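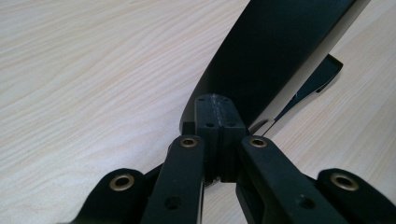 New preprint from our group went up today, October 22, 2026. It's on picking up thin curved parts with a hand-held gripper, and on how to sort the demonstrations before you train on them. I'll go through the main result in this thread and then the parts that didn't work.

The problem first. A flat sheet on a table is hard to pick up because there is no gap to get a finger into. A curved panel is easier in one way, there is usually a place where the edge lifts off the surface. It's harder in another way, because if you come in from the wrong side the panel slides or spins and you chase it across the table.

People deal with this without thinking about it. They touch the edge, feel which way it wants to move, and close on it. A policy trained on wrist camera video has to get all of that from pixels and finger width.

We collected 1627 demonstrations with the Plollis hand-held gripper. Four-link design, brass eyelets at the joints, camera looking straight down the fingers. No robot during collection. A person holds the gripper and does the task.

Nusrat Selvanayagam and Nimal Mridha did most of the collecting. They used 54 different parts, mostly covers, trim pieces and molded panels. A lot of them are black. Black parts and black fingers in the same view turned out to matter, more on that below.

The method is called Drelach. The idea is simple. For each demonstration we find the moment of first contact, then look at how the part moves in the next half second. If the part rotates more than a set angle, the demo gets a low weight. If it stays put or lifts, the demo keeps full weight.

Nothing is thrown out. We tried throwing out the bad ones early on and the policy got worse. The demos with slipping in them also have the recovery in them, and the policy needs to see some of that.

Main number: on 16 parts held out from training, equal weighting got 61 percent successful picks. Drelach weighting got 78 percent. Same network, same training time, same data. Success means the part is off the table and still held after five seconds.

Where the gain comes from: nearly all of it is in the approach angle. With equal weighting the policy comes in along the average direction of all the demos, and for a curved part that average is often a bad direction. With weighting it goes for the end of the arc or the raised edge much more often.

Finding first contact was the hard part. We don't have force sensors in the fingers. Uyên Mạc wrote the detector, which uses finger width plus small motion of the part in the image. She checked it by hand against 223 clips. It was within three video frames of the human label in 91 percent of them.

Most of the misses were black parts. When a dark panel is right up against a dark fingertip, the line between them is hard to find and the detector fires late. Good light from overhead helps, you get a thin highlight on the rim of the part. In shadow you get nothing.

We tested light-colored tape on the fingertips. It fixed the detector and broke the policy, which had learned to expect plain black fingers. You could retrain with tape from the start. We haven't done it yet.

Wear is another thing. Finger surfaces get scuffed from being pushed into tabletops all day, and a scuffed tip grips differently than a new one. We logged when fingers were swapped but did not log how worn they were in between. I'd do that differently next time. Mizanur Karunaratne has a plan for taking a reference photo at the start of each session.

Things we did not show. All the tests were on one arm, on flat tables, with one part out at a time. Two parts overlapping is a different problem and our numbers there are poor – 34 percent with weighting, 31 without. I wouldn't call that a difference.

Also, the rotation angle we use as the cutoff was picked by hand. We swept it afterward and the result holds over a fairly wide range, but at very small angles you end up down-weighting almost everything and it falls back to the baseline. The sweep is in the appendix.

A few people asked about Cledier, the cleanup tool mentioned in our March post. It's a separate project and isn't used in this paper. It handles bad tracking – this one handles bad contact. They should work together but we have no numbers on that.

Code for the weighting and the contact detector is up now. The demos will follow once we finish checking the metadata. A few sessions have the wrong part ID and I'd like to fix those first.

If you run it on your own data, the first thing to look at is the histogram of rotation after contact. Ours had two clear bumps. If yours has one, the weighting probably won't do much for you. Send me the plot either way.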